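How Robots Learn to Sort Blocks

Most robots in factories follow a list of moves that a person typed in. Move the arm here, close the fingers, lift. This works well if every part is always in the same spot. It works badly if the parts arrive in any position.

Javiera Ibarra and Nilton Inga study a different way. A person guides the robot through the job many times, and a computer program looks for patterns in what the robot's cameras saw and how its arms moved. Scientists call this learning from demonstration.

The job is sorting by color. Yellow and orange blocks go in the yellow bin. Red blocks go in the red bin. A conveyor belt can carry blocks along one side of the table.
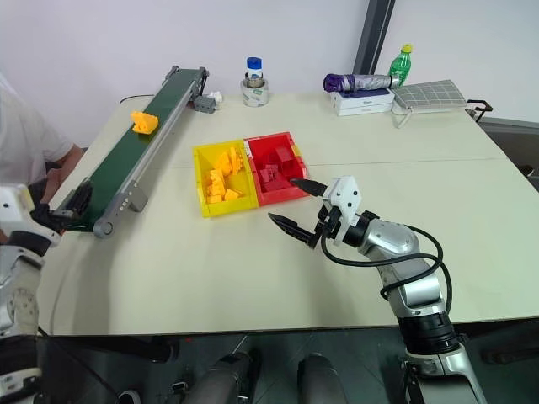 What is a demonstration?

One demonstration is one block, from the belt to the bin. The team recorded 3793 of them. That sounds like a lot, but you have practiced picking things up far more often than that since you were a baby.

For each one, the computer saves the camera pictures and the position of every joint in the arm. A joint is a place where the arm can bend or turn, like your elbow.

Why use more than one camera?

A camera placed high up can see most of the table. It is good for finding a block, but the robot's own arm can get in the way. A small camera near the gripper sees less of the room and more of what is close to the fingers. The program uses both kinds of picture together.

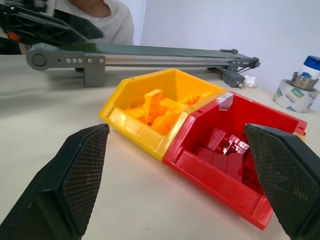 Next comes the test. The robot has to sort blocks with no person guiding it. The team gave it 695 blocks, and it put all but 26 in the correct bin. Most of the mistakes happened when two blocks were touching and the robot tried to pick up both.

The team then tried the test again with a program that had learned from the high camera only. It made more mistakes, mainly in closing the fingers too early.

Words to know

Gripper: the part of a robot that holds things.
Conveyor belt: a moving strip that carries objects.
Demonstration: showing how a job is done.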